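4.2 Pricing the home side in the Drastovmont league
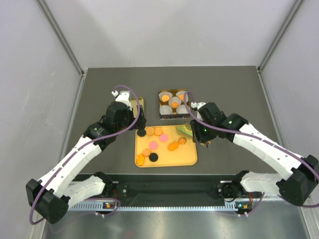 Figure 5. Two robot arms over a dark grey work surface, with a yellow-orange tray near the front.

We turn now to the question that first drew us to basketball betting, namely whether bookmakers are a little too kind to the home side when it comes back from a long road trip. Romaniuk's Gavemo model was run 1000 times for each fixture, and we then set its margins beside the opening spreads. Flostthorpe, who played 15 home games from September onwards, were rated 2 points too highly on their return, and we were rather pleased to find much the same at Stelmakh (though only over five games, so we would ask the reader to be patient with us there).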